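# The cards of the Ciltier group

*2022-03-08*

Bianka Nyitrai lives on the third floor, and she asks me to take the stairs slowly, as the light goes off between the second landing and her door. She has made coffee already. On the kitchen table lies the first bound copy of the book on which she has worked for six years, and next to it a pile of paper slips with corrections.

The book is published by Fallside and has 474 pages. It collects the written works of Ciltier, a group of four artists who in the sixties and seventies made very few objects and a great number of index cards. On each card is typed an instruction, a definition or a question. Some are one word long. The group sent them by mail to friends, to galleries, sometimes to addresses chosen from the telephone directory.

"People say it was mail art, and I don't fight with them," says Nyitrai. "But the members never used this term. They said 'the cards.' When they were in a serious mood they said 'the work.' I kept 'the cards' for the title because it is what is written on the boxes."

The boxes are in Gondal, in the municipal library, where the last member of the group left them in a cupboard for maps. There are 2085 cards in them. Nyitrai had gone there to look for something else, a poster for her thesis, and the librarian opened the wrong door.

"I read for two hours standing up. Then the library closed for lunch and I went to the bus station and ate a sandwich and came back. I forgot the poster. I never saw this poster until today."

I ask her how one can make a book from such a material. A card which was intended to arrive alone in an envelope is changed when it stands on a page with five others.

"Yes, this was the whole discussion with Fallside. My first proposal was one card on each page, with much white. They made the calculation and sent it to me without any comment, only the number. So we have groups. I am not unhappy with it now. The group members also kept them in order, they had dividers, they had a system of letters. K is for cards about weight. S is for cards which should be read by two persons. For R we did not find the key."

She opens the book at the section S and shows me how it is printed, with the left page for the first reader and the right page for the second. One has to hold the book open flat between two people. We try it with one of the shorter pieces. My part consists of the word "later," to be repeated after each of her lines, and I miss it twice.

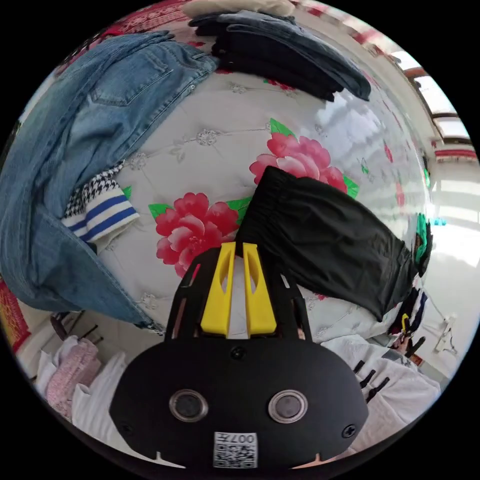 *Yellow and black, with bedding behind.*

The second part of the volume is a long essay by Nyitrai on what she calls the Sallel evening. In December 1968 the group rented a room above the Sallel, a café with billiards, and invited the public to a reading. The invitation promised four speakers. When the public came, each chair had a card on it, and the four artists were sitting among the others. The evening lasted until the owner wanted to close.

"There is no recording," says Nyitrai. "There is no photograph either, or if there is one, I would like very much to be called by the person who has it. I have 19 letters which mention the evening, and they don't agree. One person writes that people were laughing. Another one writes that it was completely silent and that she was cold. One letter is mainly about a coat which was exchanged by mistake."

In the essay she puts all the letters one after the other, without choosing between them. Some readers of the manuscript found this too long. Did she think about cutting it?

"I cut the part on the billiards. It was four pages and I was very attached to it."

It is sometimes said that the art of this period is difficult because it refuses to be looked at. I mention this to her, and she makes a face. For her the cards are very much made to be looked at. The typewriter had a damaged letter e, and from its condition she could put a large part of the cards in the order of time. The paper changes also. In the first years it is a thick cream stock from an office supplier, and then it becomes thinner - she thinks that at some moment they simply had no money.

"In the book we reproduce 2 cards in their real size and color, on a folded sheet at the back. I wanted eight. The other ones are set in type, and there you lose the e. I say this in the introduction so that the reader is not misled."

Before I leave I ask for her favorite card. She doesn't like the question, but she goes to the shelf and comes back with a photocopy. The text says: "Put this somewhere and tell a neighbor where."

"I tried to do it once, when I had just moved here. My neighbor thought that I was giving him a key."

*The Cards: Writings of the Ciltier Group*, edited and with an essay by Bianka Nyitrai, Fallside, 474 pages, with one folded sheet. The boxes in Gondal can be consulted by appointment, in the mornings only.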